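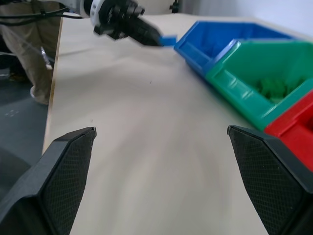
4. Recording two-arm sorting episodes

By the time you reach this section you should have both arms bolted down, powered and homed (Section 2), and the wrist cameras streaming (Section 3). If either arm still drifts when you let go of it, please go back and sort that out first. We have tried recording with a drifting arm more than once here in Arville and have never ended up with data we wanted to keep.

The sorting task is the one we used for the Wuderberg study, in which a policy learns from human demonstrations to put small colored blocks into bins of the same color. It looks easy, and for a person it is, but it asks a good deal of the two arms, which have to share one table and stay out of each other's way. You will be recording 216 episodes in all if you want to repeat our main result, so it pays to get comfortable before you begin!

4.1 Laying out the table

1. Clear the tabletop and wipe it down.

2. Set the three bins in a row along one side of the table, with their open fronts facing the working area. Our order is red, green, blue.

3. Check that each arm can reach every bin without stretching all the way out. Move the bins if you need to – an inch or two is usually plenty.

4. Start the Trustance recorder and look at both wrist views. With the gripper fully open you should see the tips of both fingers and a good stretch of tabletop between them. If one finger is missing from the view, the camera bracket has turned and wants straightening.

Note: Blocks from earlier episodes may stay in the bins. We left them in on purpose, so that the policy would see bins at every stage of filling.

4.2 Recording an episode

1. Choose which arm will carry the block and which will wait. The waiting arm keeps its gripper wide open throughout.

2. Press Record and hold both arms still for 6 seconds. The Gebreyes filter uses this quiet stretch to line up the two video streams, and it does poor work without it.

3. Pick up one block with the carrying arm and take it to the bin of its color at a steady, unhurried pace.

4. Bring the block over the bin before opening the fingers. Blocks let go early tend to bounce off the front lip and roll away.

5. Return to the home pose and press Stop.

A little motion blur in the wrist views is perfectly all right. Our first version of the method threw out every blurred frame, and the resulting policy grew hesitant around the bins, pausing where it should have let go. Keeping those frames cured most of it.

Caution: Keep your hands off the table while either arm is enabled. Anyone watching should stand back from the table edge and know where the stop button is.

4.3 When to discard an episode

Mark an episode as discarded if the grippers touch, if a block lands in the wrong bin, or if a bin slides out of place. Dropped blocks are a different matter – if you pick the block up again with the same arm and finish the job, keep the episode and tag it "recovery". We had 19 of these in our own set, and leaving them out made the policy noticeably worse at second tries.

Take a break after every 50 episodes and run the camera check from Section 3.4 again before carrying on.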